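Peria Adds Shared Listening Rooms to Its Streaming App

Peria, the subscription music and podcast service, has begun releasing a feature that lets several subscribers listen to the same audio at the same time from separate locations. The feature, called Rooms, became available to paying subscribers on Thursday and will reach all supported devices in stages.

A subscriber who opens a Room receives a link that can be sent to as many as 11 other people. Everyone who joins hears the same track or episode, and the person who opened the Room controls the order of playback. That control can be handed to another listener at any point during the session. Rooms close automatically after 25 minutes without playback.

Each listener must have an active Peria subscription, although the subscriptions need not be of the same type. Members of a family plan may join a Room under their own profiles. Accounts set up for children can enter only those Rooms opened by an adult on the same plan.

The company said the feature was tested over the summer with nearly 2000 subscribers. During the test period, Rooms were used most often in the late evening, and spoken-word programs made up a larger share of listening than the company had expected. Sleep and relaxation recordings were also among the most requested material, and a separate category for them now appears on the Rooms start page.

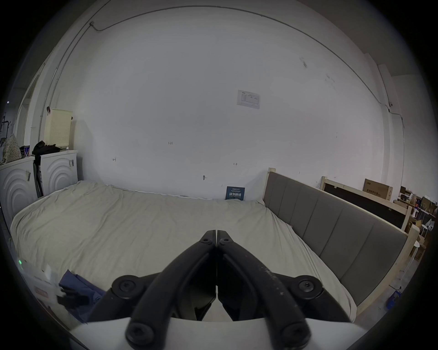 A bed with a gray upholstered headboard. Peria has added a sleep and relaxation category to Rooms.

Catalog access will vary by label. Ploresa, the distributor that supplies much of the independent music on the service, has cleared its full catalog for shared playback. Carhuamaca, a publisher of audio dramas and serialized fiction, has agreed to make 230 titles available at launch and will review the arrangement in December. Titles that have not been cleared will appear in gray in the search results and cannot be added to a Room's queue.

Payments to rights holders will be calculated for each listener in a Room individually, in the same way as ordinary plays. Peria said this method was adopted at the request of several labels during the test period.

The feature requires the current version of the Peria app on phones and tablets. Support for the desktop app is expected to follow, and owners of Kornomard home speakers will be able to join a Room by voice once a software update has been installed. The web player is not included in the present release. Listeners using older versions of the app will see a notice asking them to update when they open a Room link.

Peria has not changed its subscription prices in connection with the release. Subscribers who do not wish to receive invitations can turn them off in the privacy section of the account settings, where it is also possible to limit invitations to saved contacts.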